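Live Sound Engineer, Hemton Hall

Hemton Hall is a concert venue with a standing capacity of 1,270. We are hiring a front-of-house engineer for the spring season, starting in April. The post covers line checks, mixing for support acts and patching for touring crews — load-in is normally at 2 p.m.
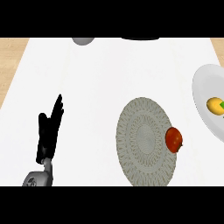
Requirements

Experience mixing bands in rooms of 400 or more. Working knowledge of digital consoles, wireless coordination and stage monitoring. Able to work until 1 a.m.

How to apply

Send a resume and a list of recent shows to Marisol Manríquez, production office. Trial shifts are paid.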